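How many different toys do I need before I start recording pick-and-place examples?
Posted in October by pladau_tinkerer
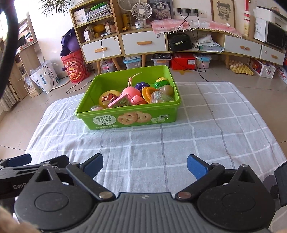
Play food in the green cookie box, with the blue finger pads open over the table.

Hi everyone! I'm putting together hand-held gripper recordings for a small learning project we call Lerlow, and the task is simply taking one piece of play food out of a box and setting it on the cloth. I have 299 recordings so far, all with the same box of toys (grapes, corn, a little pink cup and so on), and I can't decide whether to keep going until I hit 2000 or stop now and swap things around. My worry is that it will learn my one table and nothing else. What would you do?

lloyd_bench
Welcome, and what a cheerful box to work from! I'd swap now. On our Tukville set we had 907 recordings on one tablecloth, and the policy got wonderfully good at that tablecloth and rather lost on a bare desk. Change the cloth, turn the box, shuffle the toys every 40 takes or so, and move to another room if your family will put up with it. Do keep the old ones, they're still useful. And please hold back one toy completely, so you have something new to test on later (I'd pick the corn, it's an awkward shape and you'll learn a lot from it).

quietgears
more data. always more data

tukville_night_shift
I agree with Lloyd on the shuffling. I'd also go back through your 299 and mark the fumbled grasps before you record any more, while you still remember which ones they were. I left mine until the end and it took me most of an evening and two pots of tea.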